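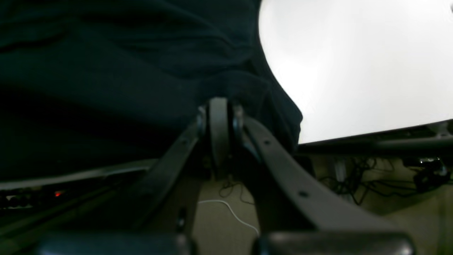
Monday, February 12, 2018. Budget round for the second arm cell opens this week, so I spent the morning going through what we have and what we keep borrowing from other benches. The list from last year was drawn up before we did any cloth work and it shows. It has a line for the arm, a line for the table, and then "sundries", which was meant to cover everything else. Cable management was in sundries and never got bought. The wrist view has black cables looped over the carpet under the rail, and a white one on its own further over, and I don't want the second cell to start out the same way. It gets its own line this time, with trunking for the floor and clips for the rail.

Print this page | E-mail this page

Gripper

Two quotes in. Zuccaro want 1541 for the two-finger unit with the mounting plate, delivery in 14 working days. Trongate are cheaper on the unit but charge separately for the plate and the lead, and their lead is a type we don't stock. By the time both are added there is very little in it. I would go with Zuccaro because we could then swap fingers between the two cells. Begoñe Bermúdez agrees on the swapping but wants to see the pad prices before we sign, as pads are what we get through.

Pads: 86 a pair from Zuccaro. I have put down four pairs for the year. We used three last year and that was mostly boxes and tubs. Cloth is easier on the pads but we are now running more hours, so I don't think four is greedy.

Fingers: the long ones are all right on a single layer. On folded stuff they are too wide at the tip and pick up two layers when one is wanted. Begoñe has asked for a narrower tip. Either we buy the slim set, or we print tips and fit them to the fingers we have. Printing first. If the printed ones last to the end of the quarter we don't need the slim set at all, and I've left it off the list for now.

Table and lights

Keep the white top. Dark garments show up well against it and the folding people have all their settings worked out for it. The trouble is light underneath and at the front edge, where it drops off a good deal once a piece of cloth hangs over. Asked Tikville for a price on two strip lights that clamp to the rail. No reply yet, chase Thursday.

Rail section for cell two should be the same as for cell one. Tromdale had 21 lengths of it at the last stock check and will cut to size at no charge if we take four or more. We need three. I'd take the fourth anyway and keep it for the camera post.

Floor

Raised with the building office whether the second bay can have hard flooring. Answer was no money for it this year. So it is carpet again, and that means we should allow for an anti-static mat at each operator position. Not priced. Tromdale do them but the catalogue I have is old.

Spares

Last year we lost nearly a week to one failed lead. Spares to hold from now on:

wrist camera lead, one
gripper lead, one
power supply, one, shared between both cells
fixing bolts for the finger pivots, one bag
pads, as above

Begoñe thinks we should also hold a spare wrist camera. I've put it in as optional. If the total comes out too high it is the first thing to go, and she knows that.

Order of buying

Gripper first, as it has the longest wait. Rail and trunking next, so the frame can be up and wired before the gripper turns up. Lights when Tikville answer. Mats last. The arm itself comes out of the other budget and is already approved, so it isn't in these sums.

Still to do

Get the Trongate quote again with plate and lead included as one figure, so the two can be put side by side.
Measure the second bay properly. The drawing has the socket on the wrong wall.
Ask whether training for the two new starters comes from this pot or from the general one.
Find the invoice for the first table. Somebody will ask what it cost and I can't remember.

Figures go to Begoñe on Friday and she will put them into the department sheet.

Filed under: Workshop Log > Equipment & Purchasing

Search this notebook Enter keyword Go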